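Dremik to bring laundry pickup robots into staff housing at Drirketby

Room attendants will hand over part of the bending and collecting, and no jobs will be cut, the company says

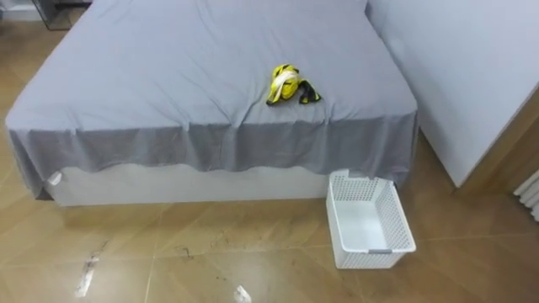
DRIRKETBY, February 11, 2023 – Dremik, which runs furnished staff housing, said today it will use robots to pick up clothing and linen in 50 rooms at its Drirketby site. Room attendants will continue to make beds, clean bathrooms and check each room before it is released.

The robots were supplied by Plosby. Each has five-fingered hands and is meant to lift garments left on beds and sofas and put them in a basket.

"Our attendants told us the picking up was what wore them out," said Kulap Somboon, head of housekeeping at Dremik. "They wanted that taken off their shift first."
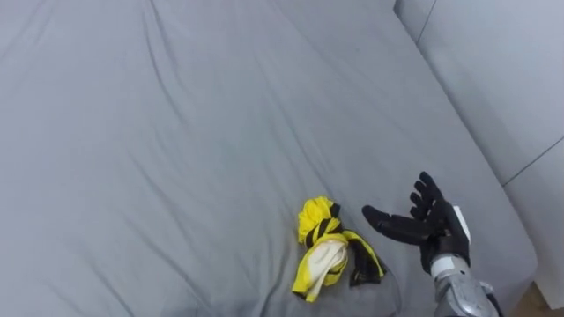

All 15 attendants at the site will be trained to start, stop and correct the machines. Pay and hours stay the same. Attendants may send a robot out of a room at any time.

"I still decide when a room is done," said Yaowalak Rungrueang, a shift lead at Drirketby.

Dremik will review the work with staff in November before deciding on its Suwannarat site.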